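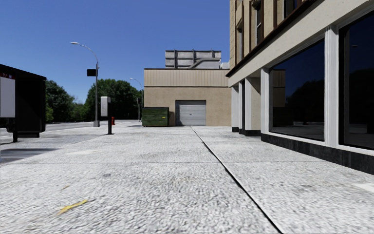
Figure 1. Simulated sidewalk next to a storefront, from the robot's point of view.

Teaching a Sidewalk Robot by Driving It Ourselves
Final project report, Renddale robotics elective
Written by Nivaldo Paiva for the Mustadstead team
May 18, 2022

Where the idea came from

When we started in September, the plan was to write rules for a delivery robot: stay right, stop at curbs, don't touch walls, and so on. We filled a whole whiteboard with rules (it was a lovely whiteboard!) and then spent weeks discovering that every rule needed another one to explain what it meant. Our teacher, Ms. Yokoyama, finally asked whether any of us could simply drive the thing down the block with a game controller. We could, and pretty well too, so that became the project. We would drive, the computer would save what the robot saw along with what our thumbs were doing, and a small network would learn to copy us.

All of the driving took place in a simulated city. We named our robot Jomum, and the folder of recordings ended up being called Mustadstead after the team, which caused some confusion later on when we were looking for our own slides.

The driver sits at a laptop and sees only Jomum's camera view. Left stick is speed, right stick is turning, and one shoulder button marks the run as bad so it can be thrown out. We had 3 drivers, and we took turns so that one person's habits wouldn't take over. I hug the building side without meaning to, for instance, and you can see it plainly in my early plots.

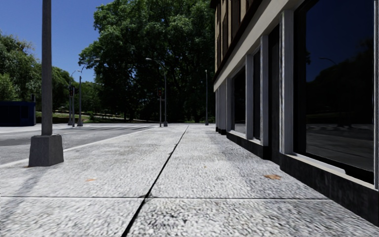
Recording the demonstrations

We recorded 200 runs and threw out 23 of them. Most of the rejected ones were my fault or the controller cable's fault. A run began wherever the simulator placed the robot and ended when the driver reached the goal or gave up.

At first we drove much too neatly. Jomum learned what to do in the middle of the pavement and had no idea how to get back there once it had drifted, poor thing. So we started doing what we called wobble runs, where the driver steers off to one side with recording paused, then turns recording on and brings the robot back. These were more fun to drive than the normal ones, and they helped more than any change we made to the network. 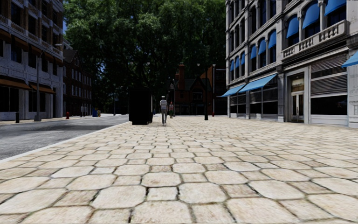 We also had to agree on manners. Some of us slowed down well behind a pedestrian and waited, and some swung around with plenty of room. Either is fine, but mixing them gave us a robot that started to pass and then changed its mind halfway. After a long lunch we settled on slowing down first, and re-recorded the runs that didn't match.

Curbs and crossings

Crossings were the hardest part to show by hand. A person stops at the curb, looks both ways and goes, but the looking isn't in the joystick data at all. We tried making a slow turn left and a slow turn right before each crossing so that the looking would become part of the driving.
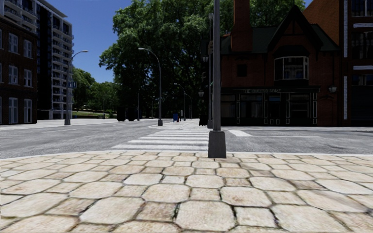 Figure 4. Patterned stone pavement running up to a curved curb, with a striped crosswalk beyond it.

Jomum did pick up the turning, although it sometimes did its little left-and-right in places with no crossing nearby. We think dark joints between paving stones may be part of the trouble, and we would like to test that by driving more on plain concrete and more on patterned stone, and comparing the two.

If another group picks this up, our recordings and driving notes are on the class drive. Please read the notes on pausing the recorder before you try any wobble runs, and do bring a spare controller cable.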